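Ticket: Embed player drops out on protest live pages, comments show twice
Status: Open, waiting on reporter
Opened by: Mali Craddock
Date: September 19, 2025
Product: Rarnau (live blog tool)
Assigned: Dehua Tang

Mali Craddock wrote:

Hello again, it's me from the Fleltham newsdesk. Sorry for the long one, I've tried to put everything in because last time you had to come back and ask me for the browser and so on.

We ran a live page yesterday for the march against the new border treaty. It started outside the Ustwood assembly building and went down to the river, with speeches at both ends and a counter-rally across the road (small, but loud, and well supplied with whistles). I was writing the page from the office and Jussara Siqueira was sending in posts from her phone. It was our busiest live page since the vote on the treaty last November, so of course this was the day it played up.

Problem one. The video player at the top of the page kept going grey. It would play the stream for a while, then go grey with the little turning circle, and after that the only way to get it back was to reload the whole page. Readers don't do that, they just leave. I had it on Firefox on the desktop and Eliseo Cisneros had it on Chrome on his laptop, same thing on both. On my phone it never went grey once, and I left it open on the desk next to me right through the foreign minister's statement, which was long.

Problem two. Some posts came up twice for readers but only once in the editor. So when the organisers gave their crowd figure of 2000 and the police gave a much lower one, we had the organisers' figure on the page twice and the police figure once, and I got three emails telling me we were biased! I can't delete the second copy because as far as the editor is concerned there isn't one. I ended up editing the post to add the police figure inside it, and then both copies changed, so at least they are properly the same post.

What I've tried:
- logged out and in again
- cleared the cache (twice, the second time properly)
- turned off the "pin to top" switch on the duplicated post. The copy stayed.
- turned off auto refresh. The video stopped going grey, but then no new posts came in for anyone, so I had to turn it back on.

I think that last one must mean something but I'm not the one to say what.

The page had 117 posts by the time we closed it. Version in the corner of the editor says 5.

Mali

Dehua Tang replied:

Hi Mali, thanks, this is very useful and please don't say sorry for the length.

I think you're right about auto refresh. When the page fetches new posts it redraws the list, and on wide screens the player is sitting inside the same block as the list. On phones it's in a block of its own, which would fit with yours behaving. So my guess is that every so often the redraw takes the player down with it. I can't make it happen on our test page yet, though, so I'd like to copy yours if you don't mind.

A few things from you, when you get a moment:

1. Was the video put in with the "Stream" button or pasted in as a link?
2. Were any of the doubled posts sent from a phone?
3. Can you put an ordinary photo post on the page, with a caption, and tell me if that one doubles? Any photo will do.

Dehua

Mali Craddock wrote:

1. Pasted as a link. Lanying Qiu set the page up before I came in and she always pastes, she doesn't trust the button after what it did to the budget debate. I've asked her and she says she would do it again.

2. Oh, now that's interesting. I've gone back through the doubled ones and they are all Jussara's. All of them! None of mine, none of Eliseo's. She was on the move the whole time and her signal was dreadful by the bridge, everybody was filming the same speech. She says that when a post didn't seem to have gone she pressed send again, which I would have done too. But then shouldn't there be two in the editor as well? There's only the one.

3. Will do it this afternoon. The page is closed to readers but I can still add things to it if I open it back up in draft.

By the way, the time stamps on Jussara's posts are a bit off too. The one about the opposition leader getting up to speak is stamped before the one saying he had arrived. I put that down to the signal and fixed it by hand, but I'm mentioning it in case.

Dehua Tang replied:

It's all one thing, I reckon. If she presses send twice, the editor spots that the second one is the same and tidies it away, but the public page has already been told about both. That part I can make happen here now, by sending a post, switching the wifi off, and pressing again. I've passed it to Sarmiento, who host the feed for us, because the fix needs to be on their side as well as ours.

For the next march, could you ask Jussara to wait until the grey tick turns up before she presses again? I know that's a lot to ask in a crowd.

Still need number 3 from you, please, so I can rule out pictures.

Mali Craddock wrote:

Right, photo post done, from my phone this time, using the normal "Add picture" button. It came up once in the editor and once on the page. Then I did it again with the wifi off and on like you said, and it still only came up once. Pasting it in the way it looks on the page:
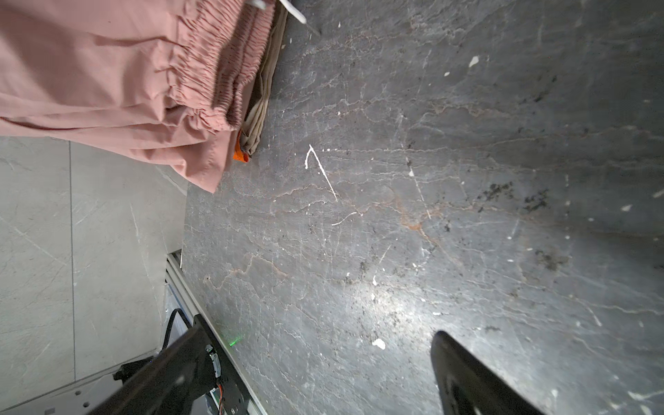

Dark grey stone with veins, pink fabric in the corner.

So pictures seem fine, unless I did it wrong. The caption sits where it should, and it didn't jump when the page refreshed. I tried it with the video on the page as well and the player went grey again, but the picture stayed put.

Eliseo has had a go too. He took the video link out and put it back in with the "Stream" button (Lanying was not told) and left it open on his laptop while we did the afternoon meeting. It hadn't gone grey when we came back, but I wouldn't swear to it because the laptop had gone to sleep in the middle and he was down to battery. He'll try again plugged in.

One more thing I should have said at the start. The reader count at the top of the editor got stuck on 97 quite early on and didn't move for the rest of the march. I know we had more than that because of the emails. It isn't urgent, but my editor looks at that number when she decides who gets a live page, and we'd like one for the treaty debate.

Dehua Tang replied:

Perfect, thank you, and thank Eliseo. You didn't do it wrong.

Pictures are ruled out. I've split this into two: the player going grey stays on this ticket, and the doubled posts and the odd time stamps go on a new one, which you and Jussara have both been added to. The stuck reader count I've put in with the doubled posts for now. I have a feeling the counter gave up when it got the same post twice, but I haven't looked properly.

Until there's a fix, please use "Stream" for video on anything big. I'll write to Lanying myself if that helps, and I'd love to hear what went wrong with the budget debate, as I can't find a ticket for it.

I'm leaving this open until Eliseo has done his plugged-in test.

Mali Craddock wrote:

There isn't a ticket for it, she just got cross. Yes please do write to her!

Eliseo will post his result here once he's back from the assembly.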